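Cómo ajusté las pinzas de mano para coger caramelos

Después de imprimir las dos pinzas me faltaba lo divertido: ¡que agarraran algo! Empecé por el tope de apertura – lo dejé en 135 grados, aunque el primer intento se me fue a 16 y no cabía ni un caramelo. Luego aprieta el tornillo del pivote hasta que el dedo se mueva suave, sin bailar. 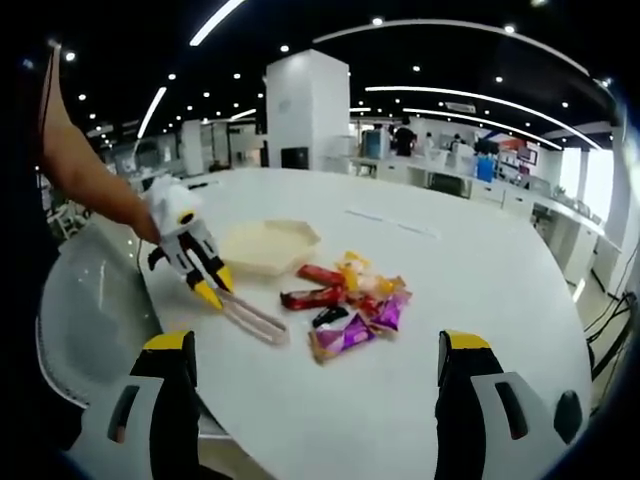 Con los envoltorios brillantes ve despacio, que resbalan muchísimo (los de lazo se cogen mejor por la punta). Si el dedo se te tuerce, afloja media vuelta y prueba otra vez. Yo repetí el ajuste 19 veces en agosto – y todavía le cambiaría el muelle.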